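Right, morning all. Slide one is just the title, so say hello and move on quickly.

I'm talking about moving office, because we did it in March and I've still got boxes. We went from two floors at Grarken to one big open room, 38 of us, and the thing I worried about most was noise. Desks, fine. Phones – dreadful.
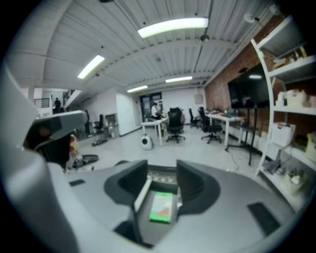 One colleague stopped me in the first week to say that she could now hear four phone calls at once and had started answering questions meant for other people. Wait for the laugh here, then carry on.

So we tried quiet hours, 2 until 4 in the afternoon. Calls go in the side room, which we named Fillilico after a long vote I'd rather forget. Mention the survey (30 replies, mostly kind, one very long one about the kettle).

Next slide is costs. Don't read the table out! Just say the curtains came to £934 and I'd buy them again. Then questions.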